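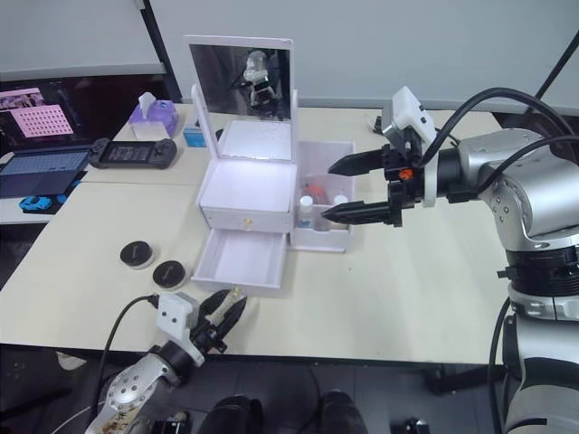
Durkeck two-arm station, after one season in a packing and refilling room

Rating: 4 of 5

I work in a company in Skerkemham that prepares display sets for beauty shops and hotels. We fill small vanity organizers with samples, close them, and send them out. When they come back from the shops we open everything, take out the old samples, clean and fill again. It is simple work but there is very much of it, and your hands become tired from opening the same small drawer all day. In January our management bought a Durkeck station with two arms, and I was one of the people who learned to use it. I have read many reviews of such machines written by the persons who buy them. I want to write one from the side of the table where we stand.

What it does for us

The station works on a normal table. The product stands in the middle, one arm comes from the left and one from the right, and each has a gripper with two black fingers. Our main product for it is a white organizer with a mirror on top, drawers in front and an open compartment at the side for bottles. The drawer has a small gold knob. For a person this knob is nothing. For a gripper it is the most difficult part of the whole product, and I will write more about it below.

Our daily list has four tasks for the arms: open the drawers, take small items out of the side compartment, put new ones in, close the drawers. Wiping of the mirror we still do by hand, and I believe we will do it by hand for a long time.

Learning

The supplier, Hajdu, gave us a training of 2 days. The first day was mostly about safety and I found it well done. The second day was too fast. They explained how to teach a new task by guiding the arms through it, and it looked easy when the trainer did it, but when we were alone with the machine we needed the whole following week to teach it one drawer. The printed manual has 149 pages and the chapter which we need most, about small and slippery objects, has only three of them. I hope Hajdu will write this chapter again.

After this first week it became better. You learn to think in a different way about your own hands. I have opened drawers all my life and never asked myself where my second hand is in this moment. (It is on top of the product, holding it, so that the product does not travel over the table.) When we taught the left arm to hold and the right arm to pull, our results became good very quickly.

Results

In our best month the station finished 822 sets that needed no correction by a person. It is slower than a trained worker. One organizer takes the arms more than double the time that I need. But the arms continue in the lunch break and after four in the afternoon, when everybody is slow, me also. So at the end of the day the difference is small.

Weak points

Round bottle caps. The fingers have teeth, and the teeth are good for edges and bad for smooth round things. Small bottles standing in a corner of the compartment are also a problem, because there is no space for the lower finger between the bottle and the wall. We have now a rule that bottles are placed with some distance from the corner. It is a little funny that I arrange the bottles for the comfort of the machine, but it helps.

Shiny white surfaces. Under our strong ceiling light the glossy top tray shines so much that the cameras on the grippers have trouble to find its border. We changed one lamp for a softer one. This was our own idea, the manual says nothing on it.

The mirror. The arms sometimes hesitated in front of it in the first weeks. We turned the organizer by a small angle and we had less trouble after.

The gold knob. The gripper can hold it, but if the approach is only a bit too high, the fingers slide away and the drawer stays closed. Then the arm continues as if the drawer is open. A person must watch for this. I think a machine in this price class should notice it alone.

Cables. They hang in loops over the arms and I do not like to clean around them.

What changed for the people

This is the part I was looking for in other reviews and did not find. We were afraid in the beginning, I say it openly. No person in our room lost the job, but the jobs are different. Before, all of us did the same. Now two of us are by the station in each shift, and the others do the sets which are too mixed or too delicate for it. The station work is easier for the wrists and harder for the head. After three hours of watching I am more tired than after three hours of packing, only in another place. We asked to change positions every two hours and management agreed. If your company buys such a station, please ask for this from the first day and not in the second month like us.

Another thing is the pay. The people who learned to teach the arms received a small supplement of 300 per month. The people who did not want to learn did not receive it, and there was bad feeling in the room for some time. I think the training should be offered again later to everyone, when the fear is smaller. Two colleagues who said no in January would say yes now.

And it is less talking. When we all packed at one long table we were talking the whole day. At the station you look at the arms and you talk little. I miss this, and no software update will repair it.

Compared with Lesholm

We had a single-arm machine from Lesholm on trial before. It was quieter and the screen menus were easier to understand. But with one arm the organizer moved on the table each time a drawer was pulled, and we had to fix it with a clamp and remove the clamp again for every piece. For boxes on a belt I would perhaps take Lesholm. For anything with drawers, lids or doors you need the second arm.

Who should buy it

Companies with many pieces of the same product, and with patience for the first month. If your products change every week, you will be teaching more than working. I take away one star for the knob problem and for the thin chapter in the manual. Spare finger pads came quickly when we ordered them, and the support by telephone is friendly, but only until five in the afternoon, so our late shift cannot use it.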